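# What the Tuesday club is really teaching

I have sat through two seasons of the Kirkell robotics club now, first as a parent and lately as the person who unlocks the building, and I still can't say what the kids are supposed to walk away with. I can say what it costs. The arm and its gripper ran the club close to 4,000 dollars after the discount, and the entry fee for the Nuvness Challenge was another 200. For that money you could keep a school band in reeds until the trombones rust.

The Nuvness task is simple to state. The arm goes to a thing, closes on the thing, picks it up and puts it somewhere else. Teams collect their own training runs, hand them to the software, and the software works out the rest. The rule book suggests 2,000 runs before you expect much. Our kids spend most of their club time collecting them, one after another, and they get very good at it. They learn to keep their feet out of the way. They learn patience, I suppose, although I knew a paper route that taught the same thing and paid.

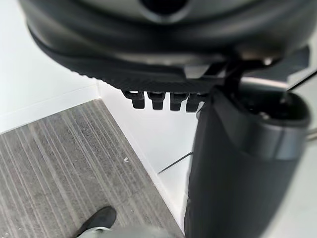

My daughter's teammates disagree with me, loudly, and one of them put it to me by the coat hooks: you only think it's boring because you don't look at the runs afterward, and looking at them is where you find out what you did wrong. Fair enough. I went home and thought about that for most of a week, and it moved me maybe an inch.

What bothers me is the part in the middle. When I was in school we built a crane out of string and a coffee can, and if it dropped the load you could see why. The string slipped, or the can was off center. A ten-year-old could point at the mistake. When our arm misses, the club's answer is to collect more runs. Sometimes that fixes it and sometimes it doesn't, and in neither case can a kid in the room tell me what changed. I asked three times in September. I got three theories, all of them delivered with great confidence.

The judges don't help. Last season the scoring sheet gave 16 points for a successful pick and none at all for being able to explain a failed one. A team from Grulach took the regional with an arm that worked beautifully, and when they were asked at the table how it decided where to close, they said the model handled that. They got a trophy the size of a lamp. I don't blame those kids. They read the sheet and did what it said.

I'm told the newer Voß kit, the one the bigger clubs are moving to, will make all this easier. I'm sure it will. Every kit I have seen in this hobby makes something easier, and it is usually the something I was hoping the kids would have to sweat over. You don't wire it, you don't cut gears for it, and you don't do the geometry. You bolt it together from the booklet and then you start the runs.

There are things I'd admit if pressed. The kids argue about evidence more than any group their age I've met. They label their files properly, and grown adults in my office can't do that. One Tuesday they threw out an entire evening's runs after deciding the work had been sloppy, with no adult telling them to, and I drove home impressed in spite of myself.
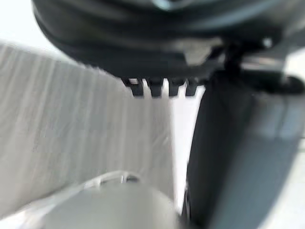 Then there's the reader who wrote to me after I grumbled about this in the school newsletter. Your coffee-can crane taught you about cranes, she said, and how many cranes have you built since? Mine sorts bad data from good now, and she does it with her homework sources too. I have built no cranes since. I'll give her that one.

But I'd still like a change before we pay the fee again. Let each team spend one meeting a month with the software off, moving the arm by numbers they worked out on paper, and let them show that work to the judges for real points. It would be slow and the arm would miss a lot. The kids would hate it for at least two meetings. I have asked the Nuvness people whether they would consider it, and they sent me a link to the registration page.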